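Fruit in the bedroom: tray or bowl?

tamara_b
We had family staying through September and I got into the habit of leaving fruit in the guest room so people could help themselves. My sister is coming next month with her two kids and I want to do it properly this time. Last visit I used a deep ceramic bowl on the nightstand. By the third day the fruit at the bottom had gone soft and I didn't see it until I emptied the bowl.

So I'm thinking of switching to a serving tray. I have a bamboo one with handle holes in the ends. My questions are whether the fruit will roll around, what kinds to put out, and whether it's a bad idea to set a tray on the bed for when they arrive. The nightstand is small and has a lamp on it.

jleclerc43
Tray over bowl, every time. You see everything at once and you pull the bad one before it touches the others. The rim is what matters. If it's lower than the width of your finger, small stuff goes over the edge as soon as somebody picks the tray up.

I would not put it on the bed, though. Put it on the dresser.

Safta Bogdan
I disagree about the bed. I've set a tray on the bed for guests for years and never had a stain. They walk in, they see it, they move it when they want to sit down. Use a cover that wipes clean and you're fine. On the dresser it ends up behind the suitcase and gets forgotten.

What I would say is keep the middle of the tray clear. Fruit at the short ends, by the handles, and open space between. Then there is room for a small plate or a cup, and people have somewhere to put the pits.

jleclerc43
If the fruit is at the ends, it's right where your hands go. You pick it up and your knuckles knock a tangerine off. I put everything in the middle, on a folded napkin so it stays put.

Safta Bogdan
Mine has cutouts and I only put my fingertips through. It has never been a problem. A napkin under fruit holds damp.
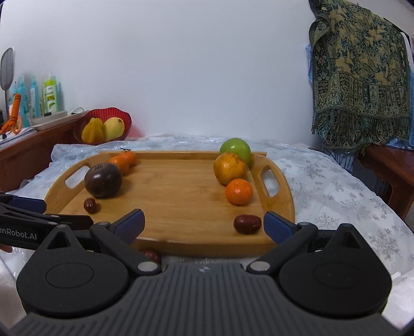 What fruit keeps longest on an open tray in a warm bedroom?

Apples and oranges. Either will generally be fine for several days at room temperature. Tangerines dry out sooner because the skin is thin, and a ripe plum should be eaten within a day or two. Fresh jujubes get wrinkled and sweeter as they sit, and some people like them better that way.

roxana.c
Agree with that order. I'd add that apples give off gas that ripens whatever is next to them, so keep the apple away from the plum. On a tray that's easy, one goes at each end. Citrus doesn't mind being next to an apple for a few days.

Don't wash everything ahead of time and leave it wet. Wash it, dry it with a towel, then set it out. Water sits in the dip around the stem and that's where the mold starts.

R_Rusu
Are jujubes worth putting out for kids? Mine looked at them and asked if they were dates.

roxana.c
Cut one open for them so they see the inside. Fresh ones taste a bit like apple. There is a hard pit with pointed ends, so not for the very little ones, or slice the flesh off first.

tamara_b
They're six and nine, so should be OK. I'll skip grapes. I found one under the radiator in August.

R_Rusu
On the tray itself, bamboo is fine but don't soak it. I left mine in the sink overnight and it warped and now it rocks on the table. Wipe with a damp cloth, dry it standing up. A little food-grade mineral oil when it looks dull. I got a Plorberg one after that with rubber feet and it doesn't slide, but it's heavier.

jleclerc43
Rubber feet help on a dresser. They don't do anything on a mattress, which tips as soon as you sit down next to it. That is my whole objection to the bed.

Safta Bogdan
Then don't sit next to it.

tamara_b
I tried it both ways this afternoon. On the dresser it takes up all the space and there's nowhere to put a phone. On the bed it looks nice, but I sat down to test and the tray tilted toward me and an orange rolled the full length of it. The rim did stop it.

I'll have it on the bed when they get here and clear a spot on the dresser for after. Fruit at the ends, apple and plum apart, small plate in the middle. I'll put out less than last time and refill every couple of days from the kitchen.

roxana.c
Less is better. Put a small knife on the plate only if the kids aren't sleeping in that room.

jleclerc43
Good plan. Still say dresser from the start.

Contact us | Terms of use | Copyright Tavmont Home Forums | Back to top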